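Teaching the gripper at the kitchen table: small tips

If you record tasks by hand with a gripper tool, so a robot can learn them later, you do not need a laboratory. A table at home is enough. I have done this work since March and I write down what helped me.

Put a cloth on the table before you start. Hard things like cans slide on bare wood when the jaws push them, and you will chase them to the floor.

Mix the shapes. Packets, a round container and something soft teach more than a row of equal boxes. Crinkled packets are the hardest, so take them from a corner and close slowly.

With two grippers, decide which hand moves first. The other waits close by – it should not wander.

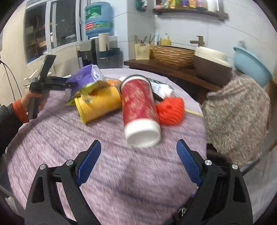

How many times should I repeat one task before I change the objects?

I do 11 repeats, then I move everything to new places and start again. When the hand gets tired the movements become careless, and the robot will learn this also.

Open the jaws fully before each approach, even for a thin packet. Rhonda Kowalchuk showed me this and my spoiled recordings went from 37 in one evening to 5.

Wipe the finger pads with a damp cloth and let them dry. Flour and sugar dust make them slippery, and the colour of the pads looks dull afterwards.

Keep your sleeves tight at the wrist. Write the name of the task on paper before you begin, not after – I have lost a whole batch this way.

Updated Tue 21 April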